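Print
E-mail this entry

Notebook, Drinusbridge workshop
December 2021

Memorial service display, continued. The town wants the exhibit on the flood anniversary ceremony ready before the council's own wreath-laying, and so we have been reading old programs all morning. Official ones. They are very proud of their seating order.

Scanned the first batch, 24 programs, at the lower setting. The back row of signatures came out as gray soup. Rescanned the whole lot at the higher setting and the file sizes went up so much that the Irnovell drive complained and then stopped speaking to us. Moved everything to the other drive. Note to whoever is on next: the folder called "final" is the bad one. The folder called "final2" is also the bad one. Use "Sotomayor scans."

The list of dignitaries is still a mess. The printed program has the Flullholm delegation arriving second. The newspaper has them arriving last, and the typed minutes leave them out altogether, though they do record a long discussion of who would pay for the bunting. I have put all three versions in the table and marked none of them correct. If the council wants a winner they can hold a vote.

Crowd size: program says 700 seats put out. Newspaper says about 1000 people attended. Both could be right if enough people stood, and the one wide photo we have does show people standing, but it also shows a large hat where the left side of the square should be. Caption will say "between the two reports" until someone finds a better photo or a smaller hat. 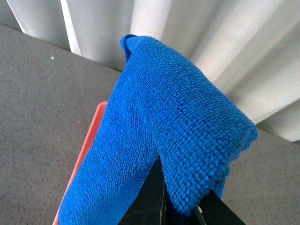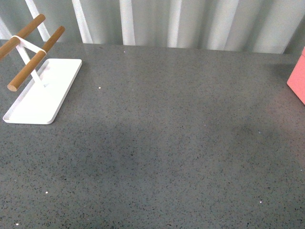
Caption length is the next fight. The panel template allows nine lines. The council's approved text for the opening panel runs well past that and uses "solemn" in every paragraph. Cut it down, kept one "solemn," sent it back. It returned with two of the others put back in. I am treating this as a negotiated peace.

Test print of panel 2 on the matte stock: blacks good, the red of the sashes went brown. Same file on the satin stock: red fine, glare terrible under the hall lights. Going with matte and pushing the red a little. Second test looks closer, though the mayor of the day now has a sunburn. Will mask the faces and try again.

Speech recording: the transfer from tape is done, with hum all the way through. Took the hum out and lost most of the band. Put half the hum back. You can follow the speech now, if that is what you want.

To do:
- ask Flullholm whether they kept their own copy of the program
- check the spelling of the bridge on panel 4, we have it two ways
- reprint panel 2 with faces masked
- delete "final" and "final2" before they hurt someone
- opening is in May, and the council has started calling that "soon"

Print
E-mail this entry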